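About Drimgate Robotics Club

We started with 11 pupils, one borrowed classroom and a great deal of enthusiasm, and we still meet every Thursday after school (biscuits provided!).

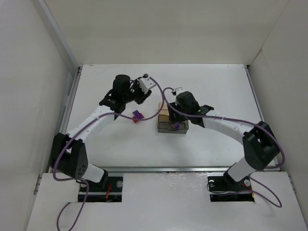
Our favourite project is Plakalus, our tidying-up challenge, led by Pravesh Buthelezi. Teams program a pair of arms to put toy building blocks away in the grey container, and the purple cables looping along both arms make it rather easy to spot us at open days. Beginners are always very welcome, so do come and say hello.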